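Furniture and Fittings, Unit 4: Worktops and Edge Rails
Instructor: Amparo Muñoz 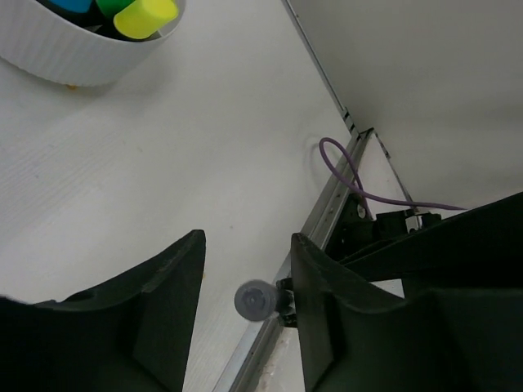

Fig. 1. White tabletop with an aluminum rail along one side, wall beyond.

What to look for in a worktop

Color and grain are separate choices. A white top can be plain, or it can carry a faint wood-grain texture as in Fig. 1. The grain softens glare under strong light. It also holds dust, so wipe along the grain first and across it second. Small dark specks may be dirt or marks in the surface. Try a damp cloth before anything stronger.

Rails

An aluminum extrusion gives a straight edge to fix things to. The slots take sliding nuts, so a bracket can be moved without drilling the top. Check these points at the start of a job:

- screws tight, none missing
- slots free of grit
- stains on the metal (there are faint brownish ones on the rail in Fig. 1)
- knobs turn by hand and hold when released

Do not use steel wool on aluminum. Mild soap, then a dry cloth.

Where the top meets the wall

A thin seam is normal. Run a card along it to lift out crumbs and dust. Seal it only if the table is staying put.

For next time

Read the Arnance handout, pages 4 to 8. Measure one worktop at home and draw it in plan, with any rail or trim marked. Drawings go in the tray in Room 126 by Sunday.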